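Skaltitden releases two-arm planner update with shared clock and grasp labels

The software group at Skaltitden has released a new version of Dadell, its open toolchain for turning hand-held gripper recordings into motion plans for two-arm robots. The update replaces the timing layer, adds a labeling tool for grasps, and changes how the planner handles moments when both grippers are close to the same object.

Dadell takes position data and video from a pair of grippers moved by a person and produces trajectories that a robot controller can follow. Earlier versions treated the left and right streams as separate recordings and joined them afterward. Small timing errors between the two were tolerable when the arms worked far apart. They caused trouble in tasks where one arm had to stay clear of the other over a small work surface, such as putting a hairbrush into a mesh cup.

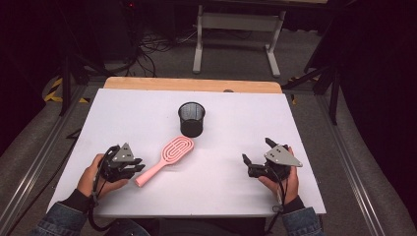

JARKPORT, 24 July 2023

Version numbering restarts with this release, and configuration files from the March build have to be converted before use. A script for this is included. It rewrites the old stream offsets as a single clock reference and stops with an error if it finds two offsets that disagree, leaving the original file untouched.

The new timing layer stamps every sample from both grippers and all cameras against one clock on the recording computer. Samples are then resampled to a common rate of 50 Hz before any pose estimation is run. The previous approach resampled after pose estimation, so a late video frame could shift an entire section of one arm's path. According to the release notes, the change reduces the mismatch between left and right streams by up to 40 percent on the group's own test recordings. No results on outside data are given.

Pose estimation itself is largely unchanged. The module still combines visual tracking with inertial data and still drops sections where tracking confidence falls below a set limit. What has changed is the handling of the gap. Dadell used to fill short gaps with a straight interpolation of position and a separate interpolation of rotation. It now fits both together and marks the filled section in the output, so that training code can skip it or give it less weight.

The grasp labeler is new. It reads finger opening and gripper speed and proposes start and end points for each grasp, which the operator can accept, move or delete on a timeline. Objects with openings or uneven surfaces remain difficult: the fingers may stop at different widths on the same item depending on the angle of approach. For these cases the labeler keeps a range of finger widths per object instead of a single closing value. The range is stored with the label and passed on to the planner.

On the planning side, collision checks between the two arms now run on the swept volume of each gripper, including any mounting plates and a configurable allowance for cables. Cable allowance is off by default. When the planner finds that a recorded pair of paths would bring the robot's arms too close, it first tries to delay one arm, then to adjust the approach angle, and only then rejects the recording. Rejected recordings are written to a separate folder with the time of the first conflict.

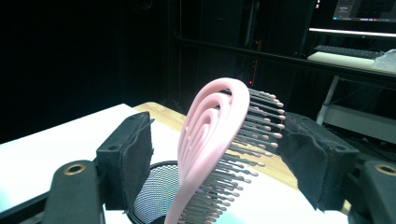
Can recordings made with the older version still be used?

Recordings that include the raw sensor streams can be reprocessed in full. Those saved only as finished trajectories can be loaded and planned, but they keep their original timing and carry no grasp labels.

The control interface has been trimmed as well. Dadell no longer sends joint commands directly. It now publishes a time-stamped target pose and finger width for each arm, and the robot's own controller is expected to handle the rest. A reference driver is provided for the MacRitchie controller — other controllers will need an adapter, and the message format is documented for that purpose.

The package includes 52 sample recordings with calibration files and labels. Known problems listed in the notes include slow loading of long sessions in the timeline view, a memory leak in the trajectory viewer when windows are resized repeatedly, and incorrect finger width readings if a gripper is powered on with its fingers closed. The last of these can be avoided by opening the fingers fully before calibration.

A maintenance release is planned to address the viewer leak. Support for the old configuration format will be removed in the version after that.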